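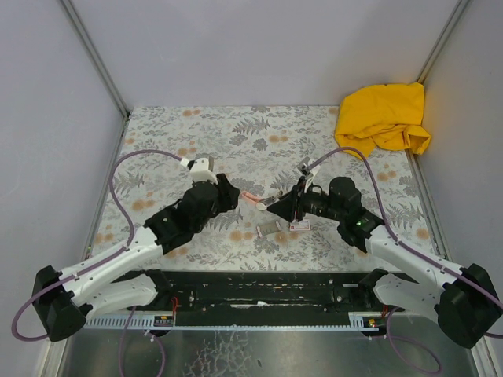

Cerino Linen Hire: questions we get asked a lot

Ordering

How far ahead do I need to book?
Three weeks if you can. Weddings in January go quick so earlier for those. Less notice, ring anyway, we sometimes have stock sitting there.

Is there a minimum order?
$70 before delivery. Doesnt matter what's in it, napkins, sheets, one big tablecloth and some runners, all counts.

Can I see the prints first?
Yes. Fabric swatches by post, up to 3 at a time, free, keep them. Or come past the Gumede Street shop and look at the full pieces. Colours on a screen are never quite right, especially the greys and the oranges, so please get a swatch before you match your flowers or your bridesmaids to anything.

Do you have florals?
Lots. Leafy ones, ferns, big blooms, small blooms. Off-white grounds are the most popular and get booked out first. Plain colours are on the other list.

What size do I need?
Measure the table, then add the drop on both sides. A 30 cm drop looks fine for most lunches. Want it to the floor, measure floor to table top and double it, then add the table width. If your stuck send us the table measurements and Yolandi will work it out.

Can I use a bed sheet on a trestle?
People do. Flat sheets only, fitted ones bunch at the corners. A queen flat covers a standard trestle with plenty hanging down. Cheaper than a cloth too.

Pickup and delivery

Do you deliver?
Within 51 km of the shop. Past that, courier, and you pay what the courier charges us. No markup.

What time is pickup?
After 3 pm the day before your event. Saturday events, pick up Friday, we close at 5 sharp.

Can someone else collect for me?
Yes, give us their name when you book. They'll need the order number.

Using the linen

Will it come ironed?
Pressed and folded. There will be fold lines. A hand steamer gets most of them out once the cloth is on the table, or put them on the night before and let them hang.

Can I pin or tape things to it?
Pins ok if they're rustproof. No tape, no glue dots, no glitter please. Glitter never comes out and then the next person has it.

What about candles?
In a holder or a jar. Wax drips we can usually shift. Burn holes we can't, and that's a replacement charge.

Returns and damage

Do I have to wash it?
No. Please don't. Shake off the crumbs, let it dry if it's damp, back in the bag. Wet linen left in a bag goes mouldy in a couple of days and mould counts as damage.

Someone spilled red wine. Help?
Blot it, cold water, leave it alone. No salt, no bleach. Put a note in the bag so Thulani knows which piece to pull out for soaking. Normal food and drink stains are covered in the hire price.

When is it due back?
16 days from pickup for the long hire, Monday after your event for the standard one. Late fee is per piece per day. Ring if you're running behind, we can usually sort something out if no-one else has it booked.

How long till I get my bond back?
Once everything is counted and checked. Most go out the same week.

I want to cancel
Full refund up to a week before. After that we keep the bond, or you can move the date once for free.

Still stuck, email or ring the shop. Mornings are best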